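The Storeroom Door and the Work It Does

In most organizations, the storeroom is the last room to be planned and the first to fill up. Shelving is purchased, boxes are labeled, and an inventory list is prepared. The door itself is seldom discussed until the lock begins to stick or a box cannot be found.

Facilities guidance prepared by Fureo, a planning office in Eltville, takes the opposite course. Its 15-page handbook on shared storage devotes the opening chapter to doors, locks and notices, and reaches the subject of shelving only in chapter 4. The authors maintain that a storeroom is managed at its threshold, where staff decide whether to knock, enter or turn back.

A notice should be short and placed at reading height. Four characters to a line are sufficient in Chinese: 库房重地, 非请勿入 -- an important storage area, no entry without invitation.
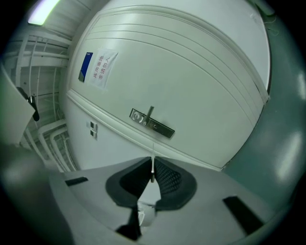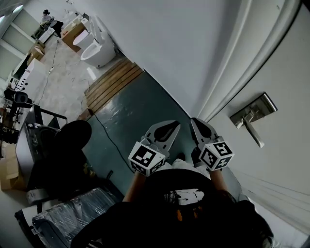
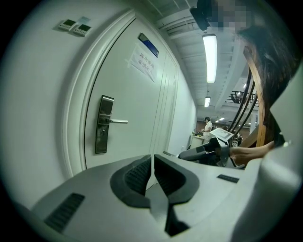
Paper notices have a limited life, and the handbook recommends that they be inspected every 10 weeks and reprinted when the corners lift. Tape should be removed slowly and the paint wiped with a damp cloth before a new sheet is put up. Where a printed sign and a paper notice share a door, both must be kept current; an outdated room name weakens the warning beside it.

Lever handles are preferred to knobs for rooms where people arrive with their hands full. The backplate screws should be tightened twice a year. Keys are to be signed out individually, and a spare held by a second department.

The floor outside deserves equal attention. Peixoto, a records firm that adopted the guidance in July, found some 13 cartons standing in the passage beside its own storeroom -- most of them belonging to other departments. The firm now keeps the approach clear for the full swing of the door. Its sister office at Skostby will review its storage rooms next, beginning with the one on the ground floor, where the lock has been replaced but the old key list is still in use.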